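Support case 756: Brivus two-finger gripper kit, intermittent failure to close on low objects
Product: Brivus desktop gripper kit, evaluation unit
Supplier: Skelley
Customer site: Filtstead office
Status: Open, awaiting replacement part
Priority: Normal

Summary of the fault

The customer reports that the gripper opens to its full width as instructed but does not always close when sent to pick up a low, rounded object from a desk. The close command is accepted and the controller returns no error. After a pause the arm lifts with the fingers still apart. The fault is intermittent and has not been seen with taller items such as cups or boxed goods.

The unit is on trial under the standard evaluation terms. The customer has asked that the fault be resolved or explained before a decision is made on purchase in March.

Information supplied by the customer

Software was installed from the Bastos package supplied with the kit. No changes have been made to the finger geometry or the mounting. The force limit was left at the factory setting of 800. The desk routine was built from the supplied template, with a computer mouse as the test object and the wrist camera used for the approach.

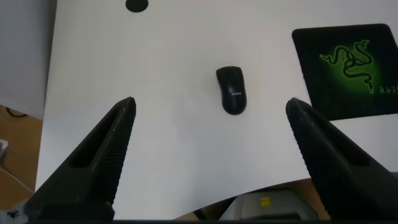 Filtstead, Dec 29, 2022

The customer's picture from the wrist camera was reviewed by the support desk. The fingers are wide open and the Philips mouse lies centrally, slightly ahead of the fingertips, with its palm end towards the gripper. Lateral alignment is therefore considered satisfactory for this approach. The black mouse pad to the right is clear of the object but close to the tip of the right finger, and the customer was advised to move it away before further tests.

Actions taken

1. Power and signal cables reseated at both ends. No change.

2. Homing routine run from the service menu. Completed normally. Fault still present.

3. Mouse pad removed from the desk and the routine repeated. The fault occurred again, and the pad has been ruled out as a cause.

4. Log file requested and received. It holds 2,940 entries. In each failed attempt the close command is followed by code 104, which is recorded at information level and is not shown to the user. Code 104 means that the approach height was not confirmed within the permitted time.

5. Confirmation time increased in the settings file, under the approach section. The fault became less frequent but was not removed.

6. Template exchanged for the low object version. The customer reports that the gripper closed correctly in the first session, then failed once in the second.

Assessment

The evidence points to the height sensor in the wrist unit. Dark, low objects on a pale surface return a weak reading, and the sensor on this unit appears to be at the lower end of its permitted range. A fault in the finger drive is thought unlikely, as closing by hand control has worked every time.

The support desk also notes that code 104 should be visible to the user. A gripper that remains open without any message is difficult to diagnose on site. This point has been passed to the product team as a separate request and does not form part of the present case.

Next steps

Skelley will send a replacement wrist sensor free of charge. The customer is asked to fit it in accordance with section four of the kit manual, run the homing routine once, and restore the confirmation time to its original value before testing. The force limit should not be raised in the meantime.

The evaluation period has been extended to cover the time lost. The faulty sensor should be returned in the packaging supplied, with the case number written on the outside.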